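4. Measuring the gap between announcement and release

4.1 Source material

The analysis in this section uses the Drestov archive of film trade notices, which holds short news items on feature projects at any stage before release. An item entered the sample if it named a continuation of an earlier feature (a sequel, a prequel or a later part of a planned series) and if it attributed the news to at least one person attached to the project. Reports resting only on unnamed sources were left out. This gave 3,816 items, which refer to 1,176 separate projects. Where a notice was reprinted by another outlet without new material, only the first version was kept.

Remakes were excluded, as were films that share a setting with an earlier title but have no characters in common with it. The second rule is harder to apply than the first. A film set in the same biblical or historical period as its predecessor may be described by its writer as a follow-up and by its distributor as a separate work. In such cases we followed the wording of the earliest item, even where later publicity dropped it. The effect is to keep in the sample a small group of projects that changed status during development, which we return to in Section 4.4.

Titles were matched across items by hand. Working titles are unstable in the early months of a project, and the Drestov records do not link a working title to the release title unless the production company has asked for it. Matching therefore relied on the names of the writer and director, the title of the original film and, where available, the plot outline. Items that could not be matched to a single project by these means were set aside.

4.2 Coding of the first announcement

For each project the first item in date order was treated as the announcement. It was coded for the role of the speaker (writer, director, producer, performer or company representative), for the stated stage of the work, and for the strength of the commitment expressed. The last of these follows the scheme set out by Huenchumán, in which a statement is placed on a scale with 7 points, running from a bare expression of interest to a confirmed start of principal photography. We made one change. The original scheme places "a script is being written" and "a script has been commissioned" at the same point. In our material the two statements come from different kinds of speaker and have different outcomes, and they were given separate points. The two highest points in the original, both of which concern dated shooting plans, were merged to keep the length of the scale the same.

Coding was done in Verent by two coders working apart. Disagreements were settled by discussion, with the reasons entered in a log. Most concerned the difference between an intention and a plan. A sentence such as "we are talking about where the story goes next" may be an evasive reply to a reporter or a fair account of weekly story meetings, and the printed item seldom gives enough of the exchange to decide. Coders were told to take the weaker reading unless another sentence in the same item supported the stronger one.

A further difficulty is that many early announcements are made in passing. A writer is interviewed on the release of one film and mentions another. The headline then gives the second project a weight that the speaker's own words do not carry. We coded the quoted words and recorded the headline in a separate field. Comparison of the two fields shows that headlines sit higher on the scale than the quotations beneath them in all five speaker groups, with the widest difference for performers and the narrowest for company representatives. 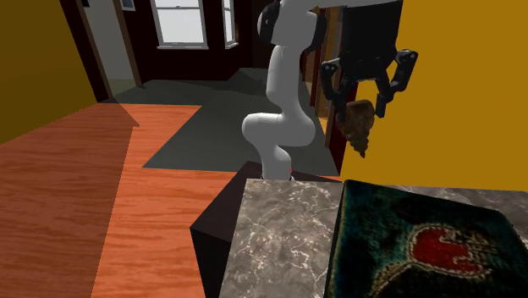

Figure 2. Computer-rendered view of a white robot arm; the black two-finger gripper holds a brown, pinecone-like object.

4.3 Definition of the gap

The gap is the interval between the announcement and the first public commercial screening in any territory. Festival screenings were not counted, as they are unevenly recorded for the older titles. Where a film went straight to a subscription service, the date on which it became available to subscribers was used.

Projects without a release at the close of the sample present the usual problem of incomplete observations. Dropping them would shorten the estimated gap, as the slowest projects are the most likely to be missing. Treating them as abandoned would be equally unsafe. Sequels to religious and historical dramas in particular may remain inactive for long periods and then proceed quickly once finance is in place. We therefore treated all unreleased projects as censored at the closing date of the archive, unless a later item carried an explicit statement of cancellation from a person with authority to make it. A performer's remark that a film was "not happening" did not meet this test. A statement from the rights holder did.

Gentile (Katia Gentile's working paper on deferred sequels is the only earlier study to use comparable records) measures the interval from the release of the original film instead of from the announcement. Her measure suits questions about audience memory and the value of a title over time. It is less suited to the present question, which concerns what an announcement commits its speaker to. A sequel announced twenty years after the original and released the following spring has a long interval by her measure and a short one by ours. The two measures should not be compared directly, and we have not attempted to convert one to the other.

4.4 Results by speaker and genre

The role of the speaker is the strongest single predictor of the gap. Projects first announced by a company representative reach release soonest, followed by those announced by producers. Projects first announced by a writer take longer and are more likely to be censored. This ordering is unsurprising, given that a writer is usually attached before finance is sought, but the difference remains when the stated stage of the work is held constant. Two projects described in the same terms, one by a writer and one by a producer, do not have the same prospects.

Announcements by directors divide into two groups. Directors who also hold a producing credit on the original film behave in the data much like producers. Directors without such a credit behave much like writers. The same split appears among performers, although the number of performers with producing credits is too low in most genres to support a separate estimate.

Genre matters less than expected once the speaker's role is taken into account. Horror sequels have short gaps whoever announces them. Animated features have long gaps with little spread, reflecting production schedules that are fixed early and published widely. Faith-based and biblical titles show the widest spread of any genre in the sample. Part of this comes from the mixed financing of such films: some are made within a studio's annual programme, while others depend on private backers who join one at a time, and the Drestov records do not distinguish between the two.

The projects that changed status during development, mentioned in Section 4.1, are concentrated in this last genre. In the typical pattern, the first item describes a direct continuation with the same lead performer. Later items describe a film about the same period, then a series for television, then in some cases a feature again. Their gaps are long, and removing them from the sample narrows the spread for the genre without bringing it into line with the others.

4.5 Checks

Three checks were made. First, the analysis was repeated with the date of the second item for each project in place of the first, to test whether the results depended on stray remarks picked up early. The ordering of speaker roles was unchanged. Second, the sample was restricted to projects covered by Deledell, a trade bulletin that prints corrections and dates them. The difference between writers and producers was smaller in this restricted sample but did not disappear. Deledell gives less space to independent productions, and the restricted sample contains few of the privately backed titles discussed above.

Third, items were recoded with the strong reading of ambiguous sentences in place of the weak one. This moved a number of writers' announcements up the scale and, as would be expected, made the scale a poorer predictor of release. We take this as modest support for the instruction given to coders in Section 4.2.

One limit applies to all of the above. The archive records what was printed, in English, about projects that someone thought worth mentioning. Sequels that were written and shelved without notice leave no trace in it, and productions announced first in another language enter only when the news is picked up by an English-language outlet, often some months late. For these the gap is understated. A check against local sources was possible for Italian titles only, where the original notices could be read and dated directly, and the corrected dates have been used throughout for that group.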